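Benavides Press to Publish Tamsin Ridgeway's Second Novel in March

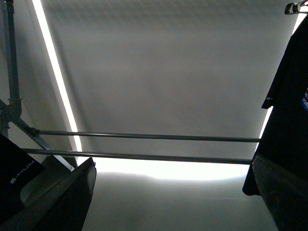 A Family Saga Set on the Tuler River

MEVPORT, Wednesday, July 30, 2025. Benavides Press has acquired "The Salt Ledger," a historical novel by Tamsin Ridgeway. Editor Elie Sleiman bought North American rights from agent Shireen Mtshali.

The book follows two sisters who inherit a failing ferry business and a stack of letters they were never meant to read. It runs 44 chapters and is told from both sisters' points of view.

"I wrote the older sister first and had to start over when the younger one began arguing with her," Ridgeway said.

Her first novel, "Low Water," came out from the same press.

Advance copies will go to reviewers and booksellers on request.

Press contact: Juniper Pettigrew, Publicity, Benavides Press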